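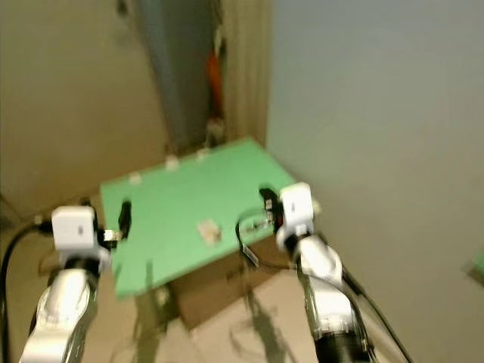
Restance Seam Allowance Table

Restance is a plain-text dataset of seam allowances, hem depths and ease values taken from home sewing patterns. It was compiled so that pattern drafting scripts could look up a default instead of carrying one in the code. Maintainer: Yanti Mandagi.

Contents

patterns.csv: one row per pattern, 294 rows
seams.csv: one row per seam, 1342 rows
hems.csv: one row per hem, 649 rows
units.txt: unit codes and rounding rules
CHANGES: edits since the first release

Files are UTF-8, comma separated, with a header row. Line endings are LF. Text fields that contain a comma are quoted.

Fields in seams.csv

pattern_id: key into patterns.csv
seam_code: short code, such as SH (shoulder), SS (side), AH (armhole), CB (center back)
allowance_mm: printed allowance in millimeters
source_unit: mm or in, as printed on the pattern sheet
finish: plain, french, flat_felled, serged or unknown
note: free text, may be empty

Values printed in inches are converted at 25.4 and rounded to the nearest half millimeter. A 5/8 inch allowance is therefore stored as 16.0. The original fraction is kept in the note field when the sheet gives one.

Sources

Patterns came from two collections, Setix and Matetti, and were entered by hand from the printed instruction sheets. No pattern pieces, outlines or drawings are included. The MacPherson collection supplied 173 of the hem rows and nothing else; its instruction sheets state one allowance for the whole garment, and expanding that to each seam would have meant guessing.

Missing values

An empty allowance_mm means the sheet did not state a value. A zero means the sheet calls for a cut edge with no allowance, as on bound necklines. Do not merge the two. Version 1 stored both as zero, and any script written against it should be checked.

Known problems

Armhole seams on sleeveless garments are coded AH whether faced or bound.
Children's patterns are underrepresented.
Curved hems are recorded at the deepest point only.
Two spellings of "flat felled" survive in the note field.

Loading

Read allowance_mm as a float and leave empty cells as null. Join on pattern_id. The key is a string with leading zeros, so set the column type before reading or the join will drop rows.

Corrections

Send the pattern_id, the seam_code and the value as printed, with its unit. Corrections received before August go into the next release. Later ones are held for the one after.

License

Free to use and modify with credit to the Restance table. Pattern names remain the property of their publishers.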